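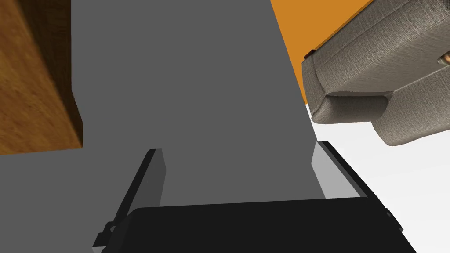

An orange wall, a gray surface and the sofa.

Home | Nation | Courts | Longreads | Subscribe

Filed under: Law & Justice, Local Government

The Long Wait for a Short Ruling

When a small-town court changes its mind, the news tends to travel by way of the bakery line. That was how most people in Gritmont heard, one morning in February, that the state's appeals court had sided with the renters of the Tranora apartments over the town council, and that the so-called quiet enjoyment ordinance was finished after 17 months on the books.

I had been following the case for a good part of that time, partly for work and partly, I'll admit, out of plain affection for it. It was the sort of case that law professors like to put on an exam and that everybody else has to live with. The ordinance let the town order a landlord to evict any household that drew more than two police calls in a year. It made no difference who had picked up the phone, or why. A woman who called for help with a prowler had used up one of her two. A man whose father fell in the bathroom had used up one of his, if an officer happened to come along with the ambulance.

The council never meant it that way, I think. Members I talked with over the months were tired and well-meaning, and they had a drawer full of letters about loud parties out on the Firport road. They wanted something with teeth. What they got was a rule that made people afraid to call, and you could hear it in the hearing room when tenants got up to speak, some of them with coats still on because the radiators there have never worked properly. One mother said she had taught her kids to knock on a neighbor's door before they dialed anything. She said it quite calmly, and then she sat down again and went back to her knitting.

The town brought in an outside firm, Hassanpour, to argue its side, and the firm argued it well. Its brief leaned on the old idea that a town may look after its own peace and order, and that judges should be slow to second-guess the people the voters chose. I have some sympathy with that. I grew up in a place where the council meeting was the evening's entertainment, and I would hate to see every stop sign end up in front of a judge.

But the appeals court kept coming back to one question – what chance did a household get to explain itself before the order went out? Under the ordinance, none. The notice went to the landlord, and the tenant found out from the landlord, or from the lock. The ruling runs only 11 pages, and most of it is spent on that point. A person's home can't be taken away on the strength of a tally, the court wrote, without somebody first asking what the tally is made of. It left the second question, whether the rule punished people for asking the government for help, for another day, which disappointed the lawyers more than it did the renters.

What happens next is a little less clear. The town can ask the state's highest court to take the case, and it has until spring to decide. It can also write a new ordinance with a hearing in it, and I'm told a draft is already going around. Some 900 rental households in town would come under whatever is passed. In the meantime the old notices have been withdrawn, and the families who got them have been sent a letter saying so. One of them showed me hers. It was two sentences long, and she had put it up on the refrigerator next to the school lunch menu.

Reader comments

riverbend_reader: Thank you for covering this one. We have nearly the same rule where I live and I had no idea it counted ambulance calls until I went and read it last night.

Landlord of three units: I never wanted to be the one handing out these notices. Give people a hearing and I'm fine with it.

mapleandmain: Easy to say if you don't live next door to the parties. I hope the new draft doesn't forget about us.

tessellate: Is the ruling posted anywhere? I'd like to read the whole thing.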